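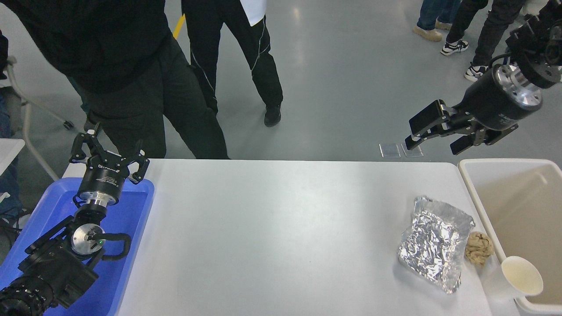

A white table with a blue tray at one end and a beige bin at the other.

How to sort a backlog of household paper

Set aside one evening and one table. You need two containers, a pen, a stapler and a bag for shredding. Clear the table first, then bring in every stack from the kitchen, the car and the hall closet.

Step 1. Put all of it in the left container. Don't read anything yet.

Step 2. Take one sheet at a time. If it needs a reply or a payment, write the due date in the top right corner and lay it face up in front of you. If it only needs to be kept, it goes in the right container. Everything else goes in the bag.

Step 3. Staple pages that belong together. Paper clips catch on other sheets and come loose in a drawer.
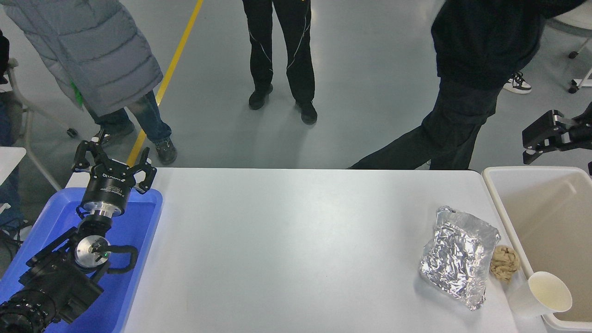 Step 4. When the left container is done, sort the face-up sheets by date, earliest first. Pay or answer anything due within 2 weeks before you stop for the night.

Step 5. File what you kept. I use plain folders labeled Taxes, House, Car, Medical and School. My first pass, in February, came to 238 sheets, and 64 of them were worth keeping. The Flonham water bills made up most of the rest.

Keep tax papers together by year, with the return on top. Warranties can go in the House folder with the receipt stapled to the front.

After that, empty the left container once a week. It takes me nearly ten minutes.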